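Ticket: Missing telemetry frames on Sung passes, Skurkemgate ground station
Status: Resolved, monitoring
Opened: 24 Apr 2021
Equipment: Molteck rotator controller, Zamwood decoder, dish with offset feed

Problem as reported

High passes of the Sung cubesat are losing frames near the middle of the pass. Low passes are fine. On the worst pass the satellite log shows 2,751 frames sent and the station decoded 2,183. The gap starts when the dish goes above 75 degrees elevation and ends when it comes back down. Signal strength falls off quickly at the start of the gap and returns the same way.

First checks

Orbital elements were current. Station clock was good. Decoder was restarted and the same pass replayed from the raw recording, with the same result, so the frames are missing from the recording itself. 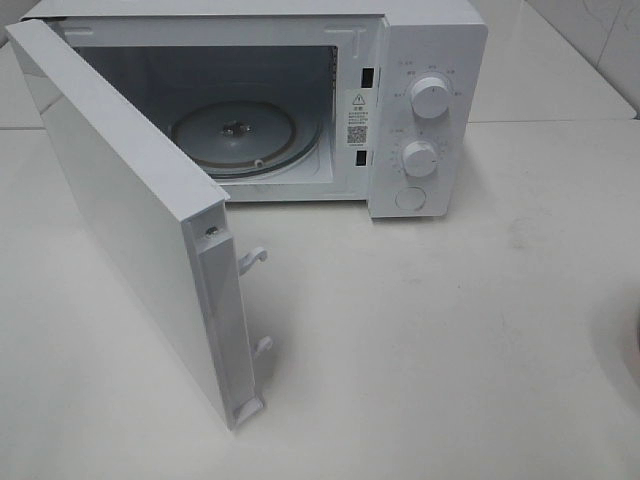 The controller was opened next to look at the elevation board. Power off at the wall first. The front cover has its hinge on the left and opens the same way as the microwave door, so leave clear space on that side before swinging it out. The board looked clean and all connectors were seated. Supply voltage was normal with the motor stopped and with it running. Closed up and put back in service.

Rotator test

Ran the dish by hand from the controller, up and down in small steps, and compared the readout with an inclinometer on the boom. The two agreed at low elevation. Higher up the readout kept climbing and the dish lagged behind it - almost 3 degrees at the worst point.
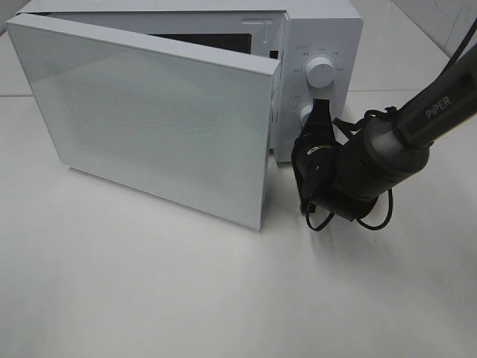
Repeated the run with the azimuth turned to the opposite side and got the same lag, which rules out wind and the cable loop on the mast. The fault had to be in the elevation drive or in the calibration table.

Feed position

Checked the feed as well while the dish was down. 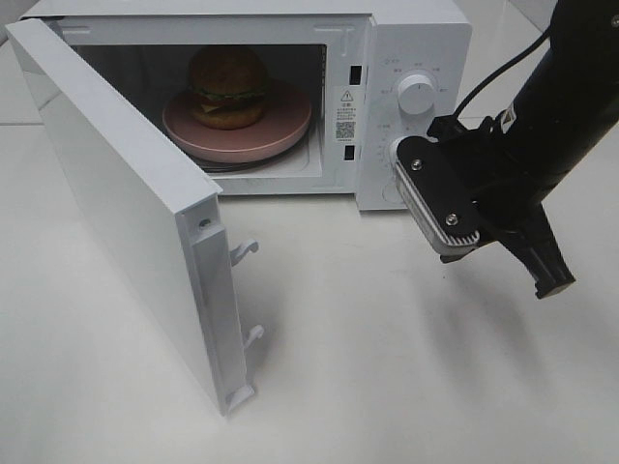
The feed bracket was tight and the marks from the last alignment still lined up. Anyone checking this for the first time should know that the aim point on our dish is set back from the middle. Think of the pink plate with the hamburger toward the back of it. Do not move the bracket to center it. No change was made here.

Cause

The calibration table in the controller had an old entry for the top of the elevation range. It was left over from the previous gear set and was never overwritten when the new one went in.

Fix

1. Saved the old table to the station PC.
2. Cleared all elevation entries.
3. Ran the full calibration from horizon to zenith.
4. Power cycled the controller and read the table back.

Readout and inclinometer now agree over the whole range. The next high pass decoded with no gap.

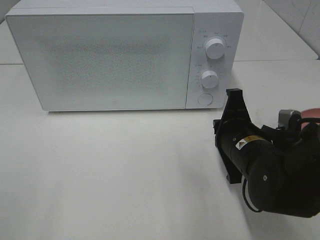

White microwave, door on the left, knobs on the right.

Follow-up

Calibration is to be run again in June, and after any gear change. Ticket stays on monitoring until then. If the gap comes back, attach the raw recording and the Zamwood log for the same pass.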